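Automatización en el reparto urbano: qué cambia para quien va al volante
Trabajo de proyecto, Escuela Técnica Salazar
Módulo de Organización del Trabajo

1. Punto de partida

Jusik es una empresa pequeña de mensajería que lleva muestras de laboratorio, recambios dentales y documentos entre clientes fijos. Tiene 15 conductores y usa turismos. Desde el año pasado parte de los coches lleva el sistema de conducción Limus, que se encarga del volante, el freno y el acelerador en los recorridos ya grabados. El conductor sigue en su asiento y responde de lo que pase. Las rutas y los horarios los asigna otro programa, Bromness, que antes solo usaba la oficina y ahora manda los encargos directamente al coche.

Queríamos saber qué hace una persona durante un turno cuando el coche conduce casi todo el tiempo. Acompañamos tres turnos de mañana, hicimos entrevistas cortas a los conductores que quisieron y la empresa nos dejó consultar las notas de incidencias del mes de marzo.

2. El trabajo en la calle

El turno empieza a las seis y media con la carga y una revisión del coche: neumáticos, luces, limpieza de los sensores. Esta revisión no existía en la forma actual. Antes se miraba el combustible y poco más. Después el conductor acepta la ruta en la pantalla, sale del patio a mano y activa el sistema en la primera calle grabada.

Lo que más tiempo ocupa es vigilar. En los cruces hay semáforos, señales de stop, peatones en las esquinas y muchas veces un vehículo alto delante que tapa parte de la calle. El coche se detiene y espera, y el conductor mira lo mismo que el sistema, más lo que el sistema quizá no valora: si alguien en la acera va a bajar a la calzada, si la furgoneta de delante es de reparto y puede pararse más adelante.
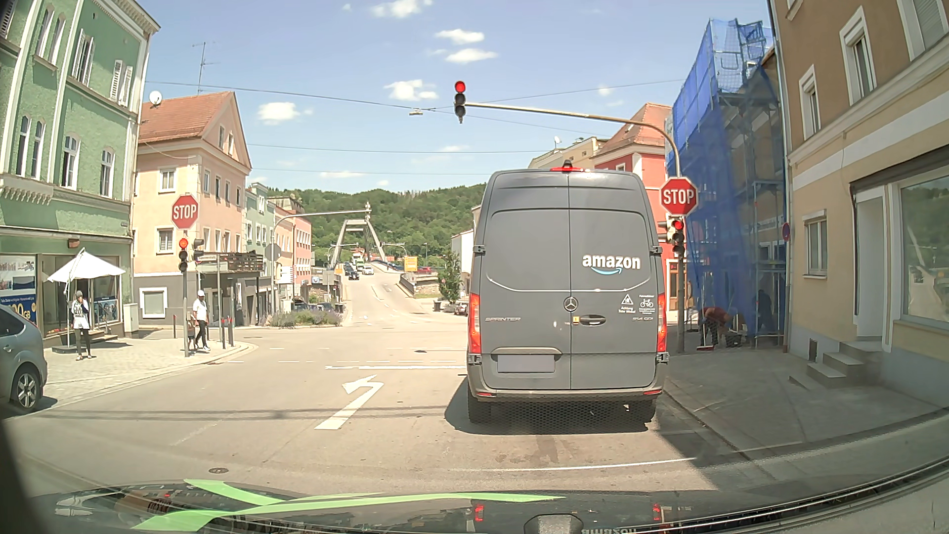

Figura 1. Cruce con el semáforo en rojo, detrás de una furgoneta Sprinter con el logotipo de Amazon.

Varios conductores nos dijeron que los cruces con semáforo son la parte fácil. Les cuesta más la calle comercial, con coches aparcados junto a las tiendas y gente que sale entre ellos. Ahí casi todos ponen las manos en el volante, aunque el sistema no lo pida. La norma interna dice que basta con tenerlas cerca.

3. Lo que dicen las notas

En marzo se apuntaron 507 intervenciones, es decir, veces en que el conductor tomó el mando sin que el sistema lo pidiera. La mayoría son cosas corrientes: una furgoneta en doble fila, una obra con andamio que estrecha la acera y echa a la gente a la calzada, un hueco de aparcamiento que el coche no reconoce. Las notas son muy desiguales. Algunas ocupan cinco líneas y otras dicen solo «tomo yo». Los conductores las escriben al terminar la entrega, de pie, y ese tiempo Bromness no lo cuenta.

Este último punto salió en casi todas las entrevistas. El programa calcula la ruta como si entre una parada y la siguiente solo hubiera conducción. Apuntar la incidencia, buscar un timbre o esperar una firma cuenta como retraso, y el retraso aparece en rojo en la pantalla de la oficina.
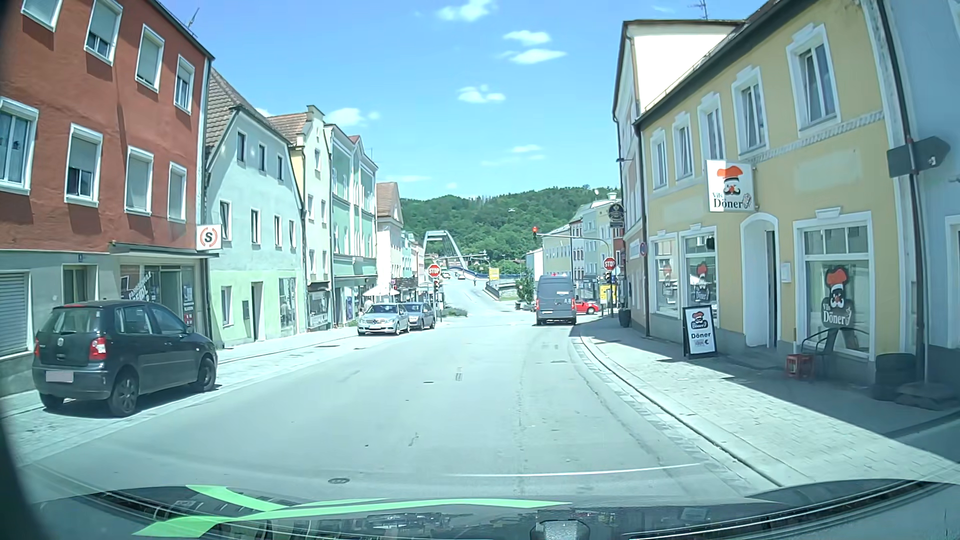

Con el sistema antiguo el conductor decidía el orden de las paradas. Si sabía que una clínica no abría hasta las nueve, la dejaba para más tarde y pasaba primero por el otro lado del puente. Ahora puede pedir un cambio de orden, pero tiene que justificarlo en un menú con motivos cerrados, y conocer el barrio no es uno de ellos. Los más veteranos lo viven como una pérdida. Dos de los nuevos, en cambio, prefieren que la ruta venga hecha, porque así nadie les discute el orden después.

4. Cansancio y formación

Esperábamos oír que el trabajo era más descansado. Las respuestas fueron mixtas: menos dolor de hombros y de rodilla, más cansancio de vista. Un conductor lo comparó con acompañar a alguien en prácticas durante toda la mañana – hay que estar listo sin hacer nada. La empresa ha puesto una pausa extra a media mañana. Se respeta cuando no hay retrasos.

La formación inicial dura dos días, uno en el patio y otro en la calle con un compañero. Además, cada conductor recibe un complemento mensual por usar Limus. La cantidad no la pudimos ver. La oficina calcula unas 600 horas de conducción con el sistema desde que empezó, sumando todos los coches.

5. Propuestas

Proponemos a Jusik que Bromness reserve unos minutos por parada para las notas, que el menú de cambios tenga un campo de texto libre y que las incidencias se comenten una vez al mes con los propios conductores. También pedimos que la pausa extra no dependa de los retrasos. La oficina aceptó probar el campo de texto; sobre el tiempo por parada quiere consultar antes con el proveedor del programa.

6. Límites del trabajo

Solo vimos turnos de mañana y con buen tiempo. No hablamos con clientes, y en las entrevistas tomamos notas a mano sin grabar, por lo que las frases recogidas aquí son aproximadas. La guía de preguntas está en el anexo A.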